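Trovia Planning Guide, Revision 8

## 3. Planning the Equipment Purchase

Complete this section before requesting a quotation. The result is an equipment list and a budget sheet, both of which Cerkell needs in order to prepare the order. A room model in the Trovia planner is required. See Section 2 if the model has not been built.

### 3.1 Select the work surface

1. Open the room model and select **Placement**.
2. Choose the table or counter where the arm will do most of its work.
3. Place the arm base at one side of the surface. Keep the base clear of drawers and doors.
4. Run the reach check with the gripper over the object you expect to handle most often.
5. Repeat the check with the object moved to each corner of the surface.

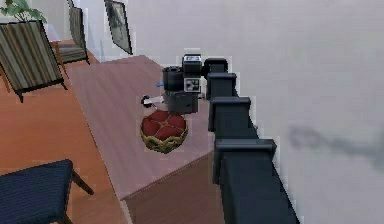 *Figure 3-1. Reach check in the room model, gripper above a round woven basket.*

6. Record each corner as **Reached**, **Reached with limit warning**, or **Not reached**.

If two or more corners are recorded as **Not reached**, move the base and run the check again. Do not order the extended arm until a second base position has been tried. The extended arm needs a heavier mount and a separate line in the budget.

> **Note:** Marker panels are sold separately from the gripper. Enter one panel for each gripper on the order, plus one spare.

> **Caution:** The reach check does not test payload. An object that can be reached may still be too heavy to lift at full extension. Use the payload table in Appendix B.

### 3.2 Decide between a fixed and a mobile base

A fixed base costs less and needs no route planning. A mobile base is worth pricing only if the arm must serve more than one surface.

1. List every surface the arm must serve.
2. If the list has one entry, select **Fixed** and go to 3.3.
3. If the list has more than one entry, select **Mobile** and draw a route between the surfaces.
4. Include all furniture in the model, including single chairs that stand in open floor. A route drawn through an unfurnished model will be rejected at order review.
5. Set the side clearance to 300 mm and run the route check.
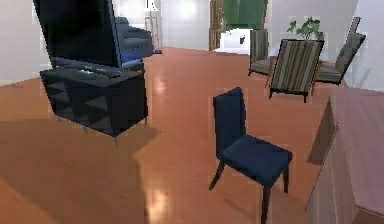

6. For each blocked segment, choose one of the following and enter it on the budget sheet:
 - Move the furniture permanently. No cost.
 - Redraw the route. No cost, but the cycle time must be calculated again.
 - Add a second fixed arm. Enter the full price of the arm, mount and controller.

Polished floors need the soft wheel set. Enter it as an option under **Base** and allow for replacement wheels under **Consumables**. Glossy floors and large dark screens can also disturb the base sensors. Request the Skurnness sensor kit if the route passes either one.

> **Caution:** Do not count on chairs being returned to the same position after use. If a chair is moved daily, check the route with the chair in each of its usual positions.

### 3.3 Fill in the budget sheet

1. Enter the hardware from 3.1 and 3.2.
2. Enter the mount. Bautista mounts are listed by load class. Select the class above the one calculated.
3. Enter installation as a separate line. Do not combine it with hardware.
4. Enter 100 hours of operator time for the first year. This covers setup, training and routine checks.
5. Enter spare parts: one set of finger pads, one gripper cable and one fuse pack for each arm.
6. Leave the freight line blank. Cerkell fills it in from the delivery address.

Prices in the Trovia planner are those in effect on December 1, 2024. The next price update is in May. Sheets saved before an update keep their old prices until **Refresh prices** is selected, and an order submitted with old prices is returned without processing.

Save the sheet under the same name as the room model. Continue with Section 4, Site Power and Network.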